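Can machines do the chores yet?

Nearly! We've spent since August asking grippers to do the dull jobs, the ones you do at home without thinking and the ones that eat up a shop assistant's afternoon. Straps, trays, cloths, boxes - anything soft or dangly is still the hard part, and that's why we love it.
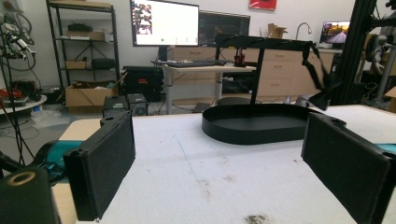
Hanging things up and taking them down again is our current favourite. The Tawhiri list has 40 chores on it, and 11 are ones we'd trust a machine with today. Folding isn't one of them, but it's getting closer and it's a joy to watch.

More from the Lulgate bench next month.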